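4 Beispiele aufnehmen

Stand: 10. Juli 2022

Wenn Sie bis hierher gekommen sind, stehen beide Arme, die Kameras liefern ein Bild und Ident hat sich mit der Steuerung verbunden. Damit ist der mühsamere Teil geschafft, und wir kommen zu dem, wofür Sie das Ganze aufgebaut haben: Sie zeigen dem System eine Aufgabe so oft und so abwechslungsreich vor, dass es daraus lernen kann. Nehmen Sie sich für den ersten Durchgang bitte Zeit. Bei uns in Raritz waren die ersten Aufnahmen fast alle zu hastig, und man sieht es den Daten später an.

4.1 Die Arbeitsfläche vorbereiten

Als Unterlage hat sich braunes Packpapier bewährt. Es spiegelt kaum, kostet wenig und lässt sich an einem Nachmittag austauschen. Darauf kommt ein Raster aus blauem Klebeband, das Ihnen hilft, die Startpositionen der Becher gleichmäßig zu verteilen.

1. Rollen Sie das Papier über die ganze Tischfläche aus und streichen Sie es von der Mitte nach außen glatt. Kleine Falten dürfen bleiben.
2. Kleben Sie zuerst die lange Mittellinie. Sie beginnt vor der Montageplatte und läuft vom Roboter weg.
3. Setzen Sie dann die übrigen Längs- und Querlinien. Ein Lineal brauchen Sie dafür nicht unbedingt, die Felder müssen auch nicht alle gleich groß sein.
4. Tragen Sie die Felder in Ident unter „Fläche“ ein und vergeben Sie kurze Namen, die sich jeder im Team merken kann.

Hinweis: Das Raster ist eine Hilfe für die Menschen am Tisch. Für die Auswertung zählt, welches Feld Sie in Ident eingetragen haben. Wenn Sie Band nachkleben, dann bitte zwischen zwei Serien und nie mittendrin, sonst ändert sich der Hintergrund innerhalb eines Datensatzes.

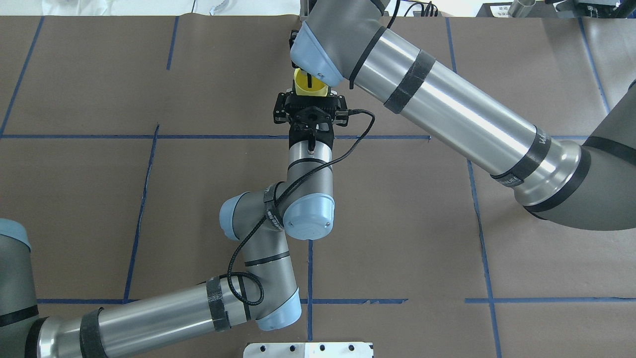
Genauso wichtig wie die Fläche ist der Weg der Kabel. Bewegen Sie jeden Arm einmal langsam durch seinen gesamten Arbeitsbereich, bevor Sie die erste Aufnahme starten, und achten Sie darauf, ob das Greiferkabel in jeder Stellung genug Spiel hat. Zu kurz ist schlecht, da zieht es am Stecker. Zu lang ist aber auch nicht schön, weil die Schlaufe dann gern über das Papier wischt und einen leichten Becher mitnimmt. Die Klettbänder aus dem Zubehörbeutel von Walczak halten gut – ziehen Sie sie nur so fest an, dass sich das Kabel darunter noch verschieben lässt.

Vorsicht! Wenn beide Arme gleichzeitig über der Mitte arbeiten, kommen sich Ellbogen und Greifer sehr nahe. Die Abstandsüberwachung muss eingeschaltet sein. Greifen Sie nicht in den Arbeitsbereich, solange die Freigabe aktiv ist, auch nicht „nur kurz“, um einen Becher zurechtzurücken.

4.2 Startpositionen festlegen

Ein häufiger Anfängerfehler, den wir selbst ausgiebig gemacht haben: Man stellt den Becher immer wieder ungefähr dorthin, wo er gerade bequem zu erreichen ist. Das System lernt dann vor allem diesen einen Platz. Lassen Sie sich die Startfelder deshalb von Ident vorgeben. Die Liste enthält 42 Positionen und wird vor jeder Serie neu gemischt.

Denken Sie auch an die Lage. Stehende Becher sind die einfachen Fälle, liegende Becher die lehrreichen, und zwar mit der Öffnung in verschiedene Richtungen. Wir zeichnen beide auf und vermerken die Lage im Feld „Zustand“.
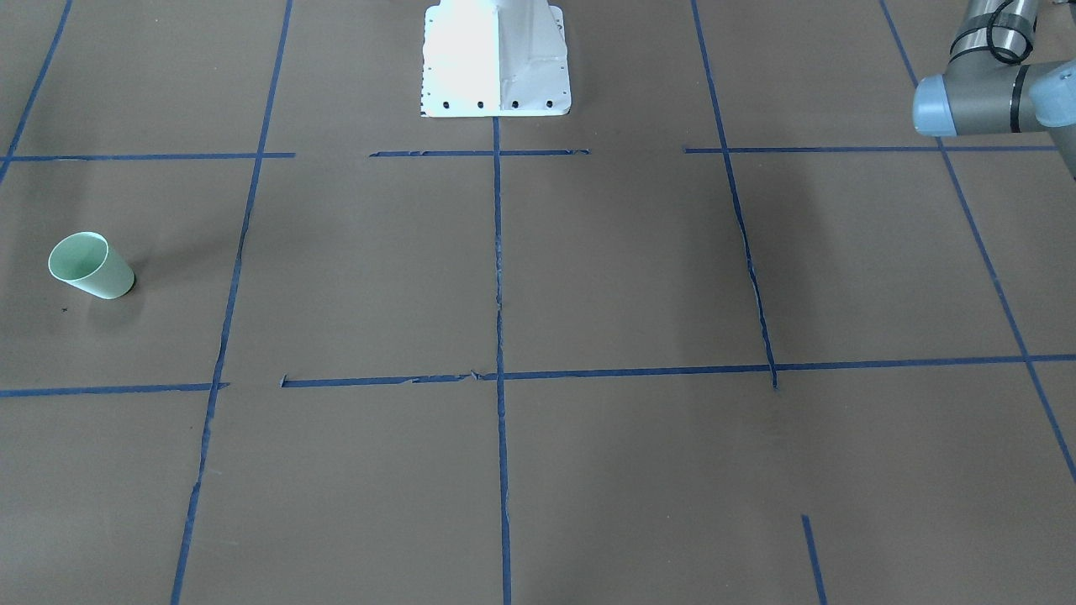 Henrike Walczak
Anwendungstechnik, Adeo

Noch ein Wort zum Rand der Fläche. Felder, die weit außen liegen, werden beim Einrichten gern ausgelassen, weil der Arm dort gestreckter arbeitet und man als Bediener etwas mehr Geduld braucht. Nehmen Sie sie trotzdem mit auf, wenigstens mit ein paar Beispielen je Serie. Spätestens im Alltagsbetrieb liegt ein Becher genau dort, und dann freuen Sie sich über jede Aufnahme, die Sie davon haben.

4.3 Eine Aufnahme durchführen

1. Fahren Sie beide Arme in die Ruhestellung. Die Fläche soll für die Kameras gut zu überblicken sein.
2. Bringen Sie den Becher in das angezeigte Feld und in die angezeigte Lage. Treten Sie danach zurück.
3. Prüfen Sie in der Vorschau alle Kamerabilder. Hände, Ärmel und Werkzeug gehören nicht auf das Papier.
4. Drücken Sie „Aufnahme“ und warten Sie den Signalton ab.
5. Führen Sie den Arm ruhig an den Becher heran, greifen Sie ihn und bringen Sie ihn ans Ziel. Eine gute Vorführung dauert bei unserer Aufgabe 20 Sekunden. Wenn Sie länger brauchen, ist das kein Unglück, solange Sie zwischendurch nicht stehen bleiben und überlegen.
6. Öffnen Sie den Greifer, fahren Sie ein Stück zurück und drücken Sie „Ende“.
7. Bewerten Sie die Aufnahme sofort mit „gut“, „brauchbar“ oder „verwerfen“. Am Abend weiß man es nicht mehr.
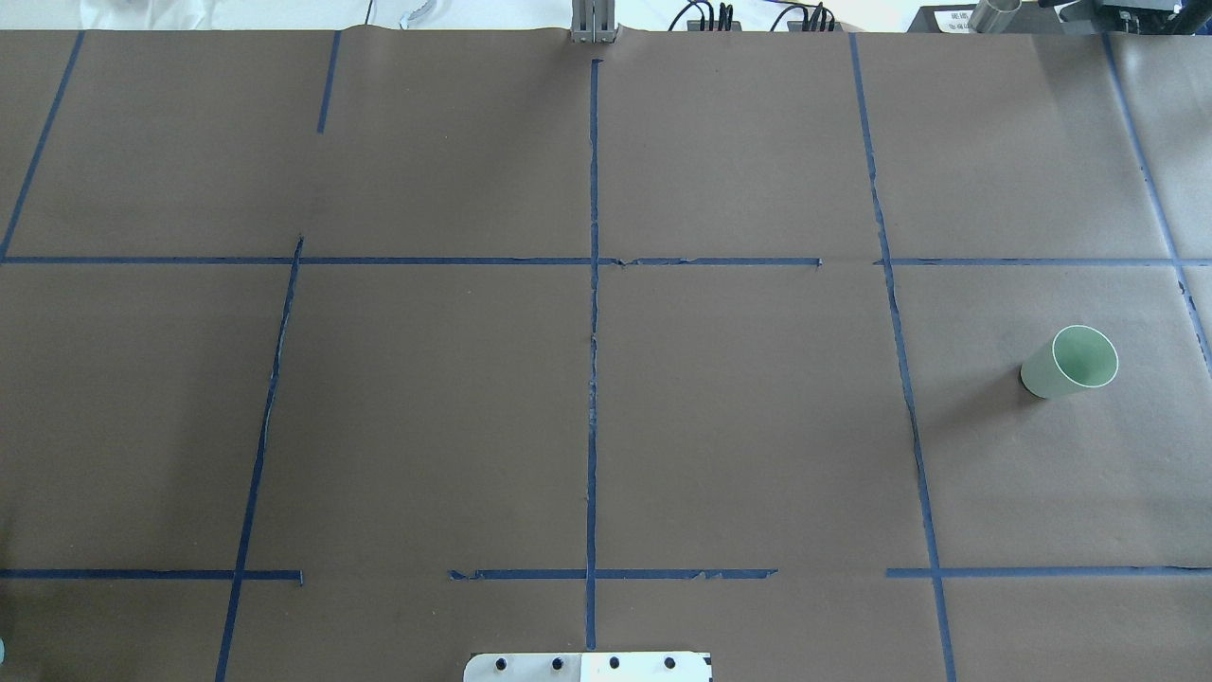

Abb. 3: Startlage „liegend“, rechtes Feld der mittleren Reihe.

Hinweis: Verwerfen Sie bitte nicht jeden Versuch, bei dem etwas schiefgegangen ist. Wenn der Becher wegrollt und Sie ihn danach sauber nachgreifen, ist das ein wertvolles Beispiel – das System soll ja auch lernen, wie man sich aus einer dummen Lage wieder herausarbeitet. Verwerfen sollten Sie Aufnahmen mit Bildaussetzern, mit einer Hand in der Fläche oder mit ausgelöstem Not-Halt.

4.4 Pausen und Wechsel

Vorführen ist anstrengender, als es aussieht. Nach 30 Minuten werden die Bewegungen bei fast allen eckiger, ohne dass man es selbst merkt. Wechseln Sie sich ab, wenn Sie zu zweit sind, und tragen Sie den Wechsel in Ident ein. Unterschiedliche Handschriften tun dem Datensatz übrigens gut.

Legen Sie die Bediengeräte in der Pause so ab, dass der Not-Halt frei zugänglich bleibt und kein Kabel über die Tischkante in den Arbeitsbereich hängt. Sperren Sie die Freigabe, bevor Sie den Platz verlassen.

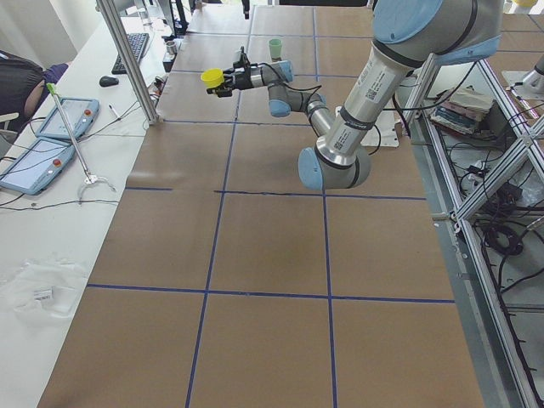

Wie viele Aufnahmen brauche ich, bevor sich ein erster Trainingslauf lohnt?

Für eine einzelne Greifaufgabe haben uns 182 als „gut“ bewertete Aufnahmen genügt, um ein erstes brauchbares Verhalten zu sehen. Bei mehreren Gegenständen oder zwei zusammenarbeitenden Armen planen Sie bitte deutlich mehr ein.

4.5 Serie abschließen und sichern

1. Wählen Sie „Serie schließen“. Ident prüft nun, ob zu jeder Aufnahme alle Kamerabilder und Gelenkwerte vorhanden sind.
2. Sehen Sie sich die Übersicht der Startfelder an. Schwach belegte Felder sind grau hinterlegt und kommen in der nächsten Serie bevorzugt an die Reihe.
3. Spielen Sie ein paar zufällig gewählte Aufnahmen ab, am besten in doppelter Geschwindigkeit. Ruckler und Zeitversatz zwischen den Kameras fallen so schnell auf.
4. Kopieren Sie die Serie auf das zweite Laufwerk und warten Sie die Bestätigung ab, bevor Sie den Rechner ausschalten.

Hinweis: Mit der Version vom August ändert sich das Ablageformat. Ältere Serien werden beim ersten Öffnen umgewandelt, was je nach Umfang eine Weile dauert. Lassen Sie den Rechner währenddessen eingeschaltet.

Weiter mit Abschnitt 5, Trainingslauf starten.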